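**Drernemetti opens its doors on 2 April 2021 (the doors are virtual, the biscuits are your own)**

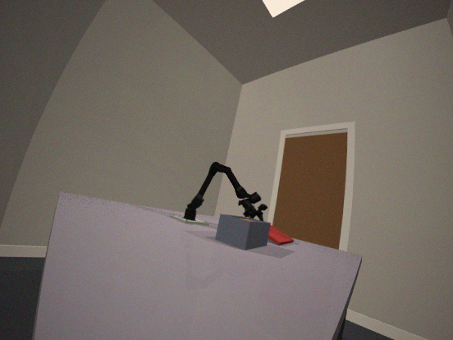
Drernemetti, the small robotics software firm from Mukell, is holding its first open day, and visitors are asked to bring a web browser and a modest level of expectation. For one day anyone who has signed up can watch a simulated robot arm at work in a simulated room, ask the people who built it why it does what it does, and have a go at telling it what to do next.

The open day was first planned for December, in a hired hall with a real arm, a tea urn and a banner. The banner had already been printed. It now hangs in the stairwell at Mukell, where it is seen by everyone who works there and the man who reads the meter.

The demonstration runs on Nulov, the company's own simulator. Nulov is used to rehearse jobs before they are given to real machines, on the principle that it is cheaper to knock over a box that does not exist. The room is a plain one, with a door, a ceiling light and skirting boards. The door leads nowhere. Visitors to the early trials asked about it more than they asked about the robot, and the company would like to settle the matter now.

"People expect a robot demonstration to have sparks," said Noeline Ormsby, who founded Drernemetti and will be presenting all the sessions. "Ours has a table. The arm has to work out where things are on it and how to get its fingers to them without making a mess. A toddler can do that, but a toddler won't do it all night while you change the lighting."

There will be 4 sessions during the day, each with room for 100 visitors. Every session opens with a short talk on what the arm can sense and what it has to guess. The arm is then given a handful of reaching and gripping tasks, and the objects are shifted between attempts so that it can't simply repeat itself. Visitors can vote on where things go. In the last trial they voted to put everything in the far corner, every time, and the engineers learned a good deal about both the arm and the public.

Some of the attempts will fail. Drernemetti has decided to leave the failures in, partly out of principle and partly for lack of any way to take them out of a live event. When something goes wrong the presenters will stop the simulation, wind it back and show what the arm believed was happening at the time. This tends to be the most popular part of the session – the arm's beliefs can be quite far from the facts, and it holds them firmly.

Joining in the questions is Rees, a packing firm that has been trying Nulov for its own planning. Its staff will talk about what carried over from the simulator to the packing floor and what didn't, and have been promised that they may be as rude as they like.

"I've been to open days where the robot waved at me," said Ormsby. "Ours won't wave. It's busy."

The company's previous public event, a talk at Mukell library, drew 6 people, one of whom had come in for the large-print westerns. For the open day 473 have put their names down for updates, which is more than there are places, so early booking is advised.

**Taking part**

Places are free and can be booked through the events page on the Drernemetti website. No software needs to be installed and no knowledge of robotics is assumed. School groups are welcome and should book as one visitor per screen. Captions will be provided for all sessions, and recordings will be put up afterwards for those who miss out.

**About Drernemetti**

Drernemetti makes simulation software for people who work with robot arms. It is based in Mukell, above a shop that sells curtains.

**Press contact**

Noeline Ormsby, Drernemetti, Mukell. Interviews can be arranged before or after the sessions. Journalists wishing to drive the arm themselves should ask for a separate slot and allow extra time for winding back.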